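2022-08-29

Build log, evening. Second pair of hand-held grippers finished and put to work on the white table. Writing this up before I lose the order of things.

Printing first. The left body came off the bed clean. The right one lifted at a corner about two thirds of the way through the first hour and I let it run, which was a mistake, as the base plate then sat a hair out of square and the marker cube would not seat flat against it. Reprinted with a wider brim and the bed five degrees warmer. Same grey filament for both. I have stopped buying the cheap spools from Zindska. The diameter wanders, and on the fingers it shows as a ripple along the inner curve, exactly where the pad has to bond.

Pads. Black rubber, cut with a fresh blade against a steel rule, glued, clamped overnight between two offcuts. The first set peeled at the tip after a day of opening and closing. This time I keyed the plastic with 120 grit, wiped it down, and left the glue to go tacky before pressing. No lifting so far. I would like a pad that can be swapped without glue, probably a dovetail slot in the finger with a small retaining screw. The drawing exists in Trastis, version 2, not printed.

Marker cubes. These took longest. The squares are printed on matt adhesive sheet and applied to the black cube by hand, and any bubble or skew goes straight into the pose estimate. I made a card jig with a corner stop, which got the edges parallel to the cube by eye. I then ran the detector on each face in turn, by the lamp and away from it. One face on the left cube was rotated by a quarter turn. Peeled it, restuck it, ran it again. The software takes a wrong face without complaint and gives you a hand that jumps sideways whenever that face comes into view. Noting it in capitals in the workshop book as well.

Camera calibration. The wide lens bends every straight line towards the edges, and the stock calibration file was made for a different focus setting. Redid it with the checkerboard, 42 captures, many of them deliberately pushed into the corners. Reprojection error fell to a figure I can live with. The middle of the table was never the problem. Poses near the edge used to drift as the hands moved outwards, and they now stay put to within the thickness of a pad. Blinds shut for all of it, because the window was throwing stripes over the markers.

Then the sessions. The task list is Lombardi, our name for a set of ordinary table jobs done with both hands. Cups, cloths, lids, and now things with cords. The cord jobs were put off all summer because the tracking was not good enough to make them worth storing. A coiled cord pulls back. It drags whatever is at the end of it, and it can hook over a finger while the eye is on the other hand.

Settings for the log: jaws checked at full open before each take, zero stored, both hands started apart over the table, pause, then go. A take is dropped if either cube is lost for more than half a second. The running total stands at 2,458 takes across all jobs, counted from January. A fair share of the early ones will have to be thrown out on account of the old calibration, and I have not yet had the heart to work out how many.
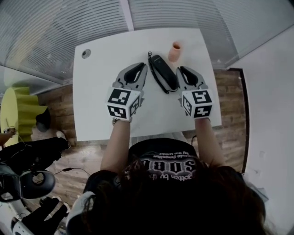
Zulo reckons the cord should be pinned down at one end before anything is recorded, since a loose coil settles differently every time and no two takes will ever match. I see the argument and I don't agree with it. The variation is what I want in the data. If every take begins with the coil in the same place, whatever is trained on it learns that place. I said as much in reply and got back that I would regret it when the success rate came out. Possibly. We have settled on a split. Most takes free, a block of 90 with the end pinned, tagged separately so they can be left out.

Handset notes. It is a good shape for this. Narrow in the middle, wide at both ends, so there are several sensible grips and a few bad ones. Gripping across the waist with one hand is the obvious choice and the pads take it well. Gripping an end gives a lot of swing, and with the cord pulling as well the thing rotates in the jaw. A slightly softer pad would help. I have a sheet of softer rubber somewhere under the bench.

Cup notes. Small and light, tips easily if a finger comes in low. It needs the wrist held higher than feels natural. The arms get tired before the concentration does, and takes made late in a session are visibly slower in the plots. Shorter blocks from now on, with a proper break between them.

Trigger springs. The return on the right hand is weaker than the left. Same part number, same bag. Swapped them over to check, and the weakness moved with the spring, so the body is fine. Ordered a stiffer pair. Until they come, the right jaw is a touch slow to open, and I have put that in the session notes.

Still to do:
Print the dovetail fingers.
Recheck all faces on both cubes after a week of handling.
Rerun the detector on the January takes with the new calibration and see what survives.
Label the spring bags.
Find the soft rubber.

Shutting down the logging machine now. Copy to the second drive is at a little under half and can finish overnight.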